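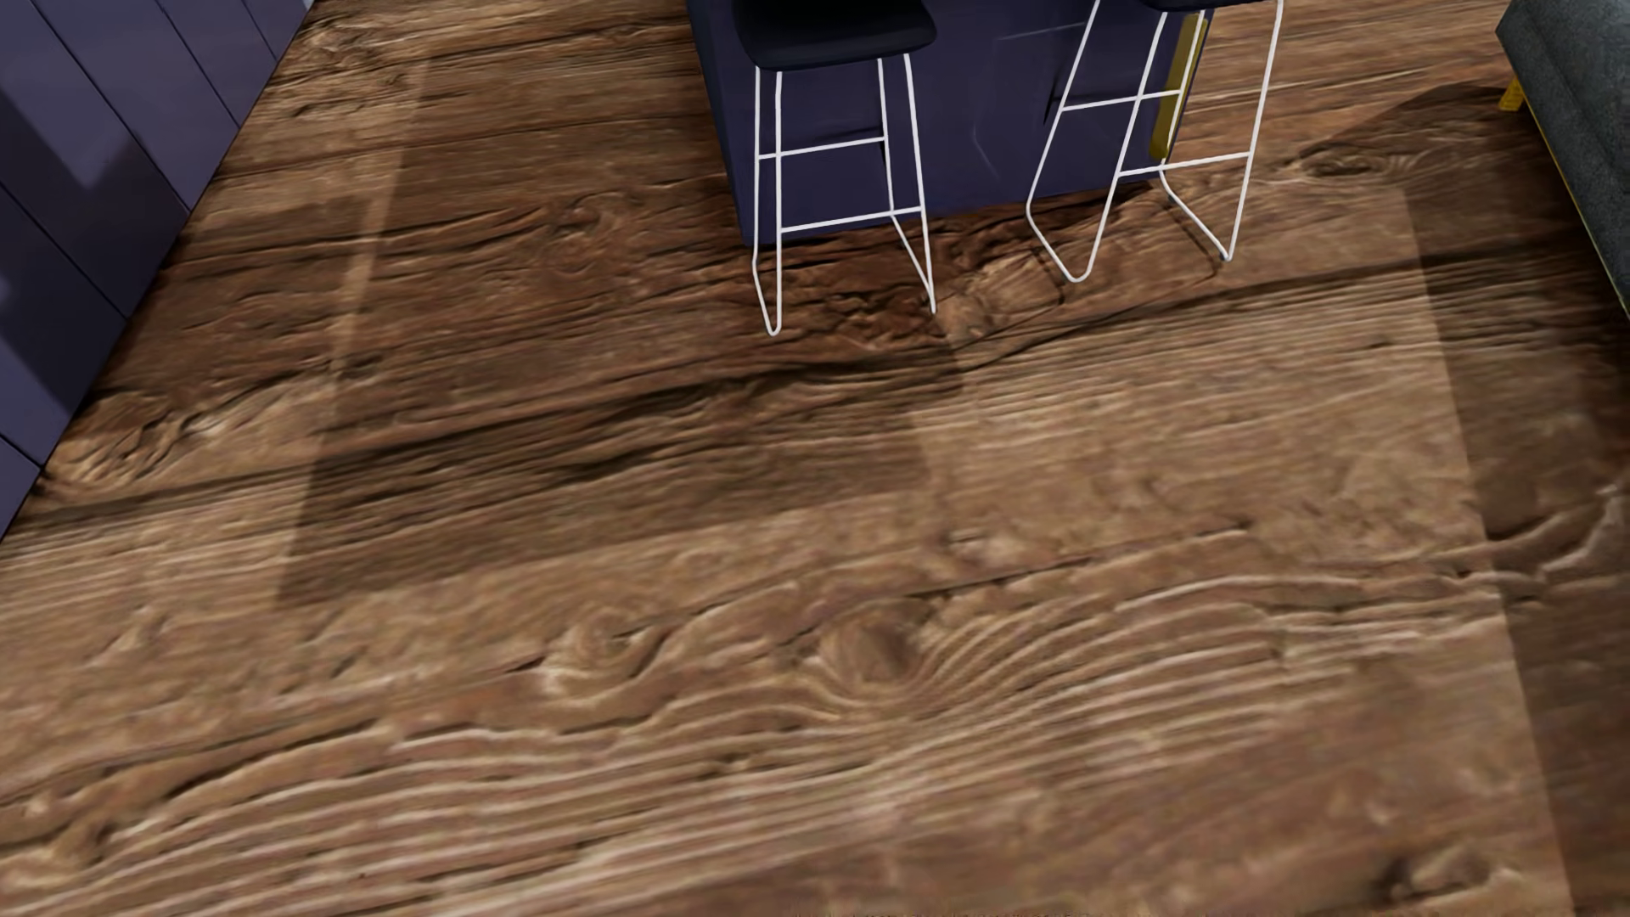
Borghild Westerberg
Test lead, indoor mobile platforms

Thread: Does "validated in simulation" mean anything without a scene checklist?

We've been asked to comment on a draft practice note for home robots. It's in-house for now, called Grellon, and the plan is to hand it to suppliers in September. Section 2 says a navigation stack may be marked "validated in simulation" once it has completed 300 runs in a rendered home without contact. It says a great deal about the runs and next to nothing about the home.

The kitchen at the top of my post is one of the scenes we'd be allowed to count. Look at the floor before you look at anything else. The knots are big compared with the stools, and the grain has ridges and cracks you'd think twice about driving a small wheel over. Is that shape in the collision mesh, or only painted on? The draft doesn't ask. A supplier could tick the box either way and I'd have no means of telling from the report.

I'm not against simulation. I use it every working day. I am against a label that sounds like a result. What would you want written down before you accepted it?

-----

mfu_nav
Muchen Fu here, for those who know me from the old board. I'd start with texture scale. Somebody stretched a wood material over the whole floor and never set the tiling. It's a five-minute fix and it happens in half the scenes I'm sent. The rule could be one line: "Surface textures shall be at real-world scale, and the scale shall be stated."

I wouldn't get worked up about the bumps, though. In most of the scenes I see, the floor is a flat plane as far as physics is concerned. The wheels won't know.

-----

Borghild Westerberg
"In most of the scenes I see" is my whole complaint. Put it in the report or I can't use it.

-----

dsong
The wheels won't know but the camera will. If you train anything visual on that floor, you're teaching it that a dark crack next to a stool is something to ignore. Then it goes to a real house and there's a cable, or a door threshold. I've no idea how much that matters in numbers and I don't trust anyone who says they do.

The stool frames are what I'd write a rule about. Slim white uprights, a low crossbar, and a runner or foot that curves down to the floor. Sooner or later every cheap lidar gets caught out by something like that. The scanning plane passes through at one height, sees a couple of posts, and decides there's a gap to drive through. Is the crossbar in the plane? Depends on the robot. So the note ought to say that thin furniture must have collision shapes that follow the legs and rails. No boxes, no convex hulls.

-----

Takura_pat
Disagree on the hulls. We run Takura on a modest machine and per-leg collision on every chair would kill our run rate. A hull round each stool is the conservative choice. If the robot stays out of the hull it stays off the legs. What's the harm?

-----

dsong
The harm is that you've tested a robot that never has to go near a stool leg. Real people will put it in a kitchen where the only way past the island is between two stools. With hulls it reports "blocked", your log says no contact, and you count a clean run.

-----

Takura_pat
A robot that says "blocked" is a safe robot.

-----

Borghild Westerberg
It's a safe robot that hasn't cleaned the floor. The draft counts contact and nothing else, so a machine that stood on its dock for 300 runs would pass with full marks. I did raise this. I was told suppliers wouldn't do that. I've met suppliers.

-----

sclai
Can I ask for something on lighting? There are hard shadows all over that floor, with straight edges and sharp corners. One big dark area in front of the island, another long band on the right coming down from the grey furniture. Good, I'd like more of those. We had a robot with a cliff sensor that hated dark patches and a planner that treated them as drops. What I'd object to is having the sun in the same place for all 300 runs. The draft says "representative lighting", and I could drive a van through that.

My suggestion: at least 8 lighting set-ups per scene, listed, with two of them picked by whoever is checking and not by the supplier.

Su-chen Lai

-----

mfu_nav
Picked by the checker, yes. I'd go further and have the checker pick the scene as well. The minute you publish a fixed kitchen people tune to the kitchen.

-----

Gyu-bin Ma
I worked on the early wording, so shoot at me if you like. The reason the scene section is thin is that every time we made it longer, the smaller firms said they'd have to drop out. We had one version with 554 separate checks. It was thorough and not a single person filled it in properly. They copied last month's answers.

So I'm wary of this thread. Texture scale, collision shapes, lighting, scene choice. All sensible on their own. Add them up and you're back to a form that gets filled in by copying.

-----

Borghild Westerberg
I accept that – up to a point. But the answer to a long form people fake can't be a short form that proves nothing. Could we have one page? State what's physical and what's only drawn, state the scale, list the lighting, and give completed tasks alongside contacts. Then change the label to "exercised in simulation", naming the scene.

-----

Gyu-bin Ma
One page I could sell. The label will be a fight. Marketing people are very fond of "validated".

-----

Takura_pat
If per-leg collision goes in as "shall", we're out. If it's "state which you used", fine.

-----

dsong
State which you used, plus a small set of runs done with the detailed shapes. Twenty minutes of compute, surely even on your machine.

-----

Takura_pat
You haven't seen my machine.

-----

cledus_r
Reading along from the Cledus side. We already ask for "physical or drawn" on each floor and rug, and about a third of the replies come back blank. So whoever writes the page had better say what happens when a box is left empty. Ours doesn't, and we end up accepting it.

-----

sclai
Blank means it doesn't count. Put it at the top of the page.

-----

Borghild Westerberg
Agreed, and it's going in. I'll post a draft page here once Gyu-bin has taken his red pen to it. Takura_pat, I've got you down for "state which you used" with a small detailed set, and you can argue about the size of the set when you see it.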